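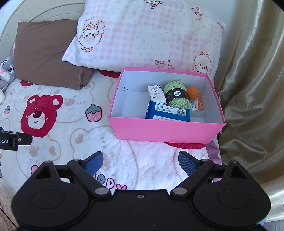
Page 3 of 30

Daily Office and Psalmody > Reading Plans > 31st day handling in the monthly psalter

antiphon_b
Picking this back up from the previous page. My file is now 2,564 lines, one line per verse plus a line for each psalm heading and each Gloria. Every line carries a day (1 to 30) and an office (M or E). The 31st is the only part still open. As it stands, the script returns nothing for March 31 and prints a blank psalm section.

tatach
The 1662 rule is explicit. In a month with 31 days, the psalms read on the 30th are read again on the 31st. Morning is 144 to 146, evening is 147 to 150. Map 31 to 30 and you are finished.

antiphon_b
I know the rule. The question was whether anyone follows it. Our group uses the Arnstead booklet, and Arnstead prints a table of alternates for the 31st: the Songs of Ascents, 120 to 127 in the morning and 128 to 134 in the evening.

plainsong_ohio
We use the alternates. Reading 147 to 150 twice in a row is not a hardship, but some of our people only come on the last day of the month, and they never hear anything else.

tatach
That is an argument for coming on other days. If the file is labeled 1662 it should do what 1662 does. Put the Arnstead table in a second file.

Greko
Disagree with splitting it into two files. Then a typo in Psalm 18 has to be fixed twice. Keep one text file and put the calendar logic in a separate table:

day 31, rule A, use day 30
day 31, rule B, use alternate list

The text lines should not know anything about months.

antiphon_b
Reasonable. I hard-coded the day into each verse line, so that means pulling a column out. Psalm 119 is the awkward one. It is split across five offices.

Greko
Store it as ranges. 24 E is verses 1 to 32, 25 M is 33 to 72, 25 E is 73 to 104, 26 M is 105 to 144, 26 E is 145 to 176. No other psalm is divided in the 30-day course, so the range fields stay empty everywhere else.

lector_pt
Confirming those ranges against my copy. Two other things to check:

1. February. The old rule reads to the 28th or 29th and stops. It does not compress the rest. Some apps spread the leftover psalms over the last week, and it makes a mess.

2. The 19th. Psalm 95 comes up in course that morning, so the Venite is not also said before it. Same with the Cantate in the evening if you use it after the first lesson, because Psalm 98 is already in the course.

antiphon_b
February was already right. The 19th was not. It has been printing 95 twice. Thank you.

plainsong_ohio
We say it twice. It has never bothered us.

tatach
The rubric is there for a purpose.

plainsong_ohio
I did not say the rubric was wrong. I said we say it twice.

lector_pt
Make it a switch. Default to omitting it, let people turn it back on.

oberholzer_press_fan
Does the Jubilate need the same treatment? Psalm 100 is also on the evening of the 19th.

lector_pt
No. The Jubilate is a morning canticle and Psalm 100 falls in the evening course, so they never meet in one office. The rubric limits it on other grounds (when the Benedictus is in the lesson for the day, for instance), but the monthly psalter does not come into it.

oberholzer_press_fan
OK. The Oberholzer pocket edition has a dagger beside 100 and I assumed that was the meaning. The dagger is not explained anywhere in the front matter.

Greko
In my printing the dagger marks psalms that have a metrical setting in the back. Look for the same mark at 23 and 121.

oberholzer_press_fan
It is at 23. It is not at 121. Different printing, I suppose.

antiphon_b
Status as of 2024-05-31:

Day column removed from the text file.
Calendar table added, with rule A and rule B for the 31st. Default is rule A.
Venite suppressed on the 19th by default, with a switch.
Cantate same.
Psalm 119 stored as ranges, checked by lector_pt.

Still to do: the colon in the middle of each verse. Half of my source text has a space before it and half does not, and the chant pointing depends on it.

tatach
Rule A as default is correct. No further objection from me.

plainsong_ohio
I would have made it B, but a setting is a setting. On the colons, strip every space before and add one after. Then look by hand at any verse with two colons or none. I had a handful of those, and most were bad scans with a semicolon where the colon belonged.

Greko
Run the two-colon check before stripping. It is easier to see what the scan did while the original spacing is still in place.

antiphon_b
Will do it in that order and post the list of odd verses in the files section.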